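4.2 What ends up on the floor

My favorite part of this whole study is the floor, so I'm giving it a section of its own.
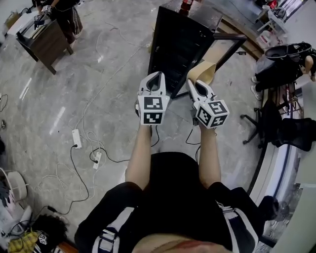
Why do things pile up on the floor of a shared room when there are shelves a few steps away? Mostly it comes down to reach: people put a thing down where their hands already are, and a shelf only wins if it's closer than the ground.

I didn't believe this when I started. I had a nice theory about storage volume (you'll find it in our December draft, please be kind), and it fell apart as soon as I went through the Bulosberg notes. We logged 2566 put-downs over the study, and the rooms with the most shelving weren't the tidiest ones at all! Of those put-downs, 1453 ended on the floor, and I kept meeting the same few kinds of thing over and over.

Cables come first, and they're in a class of their own. Figure 4 is pretty typical, with white and black cords spread over the gray marbled floor and two white power strips lying close together on the left. A power strip hardly ever gets put away, in my experience. It lands wherever the cord lets it, and then everything with a plug gathers around it. I've come to think of strips as furniture, and I'd love it if the people who plan rooms did too.

Cloth is next. The dark fabric and the yellow plaid piece in Figure 4 are down at floor level, near a round white fan, and I have pages of notes on heaps like that from Gandia and Irneck as well. Soft things seem to invite other things. Once there's a cloth on the ground it starts to count as a surface, and people will set small items on it that they'd never leave on bare tile.

Then there's the small side table, which I've grown very fond of. The one in Figure 4 has papers on its lower shelf, and low shelves like that showed up in our coding as paper shelves nearly everywhere. Tall pieces did worse. The black cabinet has its rows of small slots or shelves, but a narrow slot asks you to sort before you put something down, and most of us (me included) won't do that with our hands full. Tops are easier, and a little red object has found its way onto the top edge of this one.

We coded 19 rooms with the Entili sheet, which has 2 columns for floor items, "parked" and "stored." I'd merge them next time. I spent far too many evenings arguing with myself over whether a cardboard box against a wall was parked or stored, and my answers changed from one pass to the next, so the split in Table 3 should be read loosely.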